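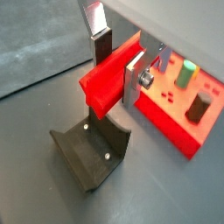 I have been through more of these than I care to admit. My first workbench holder was a bit of pine with a groove gouged in it, my second was a bulldog clip glued to a tile, and for most of last winter I simply propped parts against a mug and hoped for the best. So when the Udum cradle came up on the Zineo site for 11 dollars, I ordered one before I'd finished my tea, and a week later I went back and ordered a second.

For anyone who hasn't come across them, Udum sells small 3D-printed holders for people who put things together at a table and need a part to sit still at a known spot. Mine is the black one, a sort of trough with a flat base and two sides turned up. One side is a plain sloping wall and the other is scooped out in a curve, and you settle a long piece down between them. I bought it for the red plastic rails that come with the Kennedy display kit, the glossy ones with the grooves running lengthwise, and I've been using it nearly every evening since March.

The shape is what won me over. A ridged rail is an awkward thing to hold. It rolls when you don't want it to, it skates across a smooth table, and if you squeeze it in a vice you leave marks on that lovely shiny surface (ask me how I know!). In the cradle it just rests there, leaning into the slope, and the scooped side leaves room to get hold of it again without digging about with your fingernails. I've done 54 rails so far and haven't scratched a single one.

It goes down with two little screws through the floor of the trough. They came in the packet, which I thought was very decent at the price. I would suggest drilling small pilot holes first and doing the screws up by hand, a bit at a time on each - plastic this light doesn't thank you for a power driver. Check that the heads are sitting well down, too. On my second cradle one stood a touch proud and the rail rocked on it until I gave it another half turn.

Now for the grumbles, and there are a few. The finish is plain matte black and you can make out the faint printing lines along the walls. That doesn't bother me on a work aid, but my sister-in-law thought it looked unfinished, and if you're after something handsome for the desk you may feel the same. Dust shows up on it terribly as well. I go over mine with an old paintbrush every so often and that does the trick.

I'd also have liked more than one size. The listing says it suits "most profiles", and I think that's a bit generous. My wider offcuts perch on top of the walls and wobble about like a cat on a fence. Wustitz makes an adjustable version in a nice grey colour with a sliding jaw, and I did try one at a club night, but it costs 40 dollars and I found myself fiddling with the jaw more than working on the part.

The Zineo page had 373 reviews when I last looked, and a good many of the cross ones seem to be from people who stuck theirs down with double-sided tape. Please use the screws. It takes five minutes and the thing stays put.

Four stars from me. I'd happily make it five if they brought out a wider one, and I'd be first in line to buy it.

Posted November 12, 2025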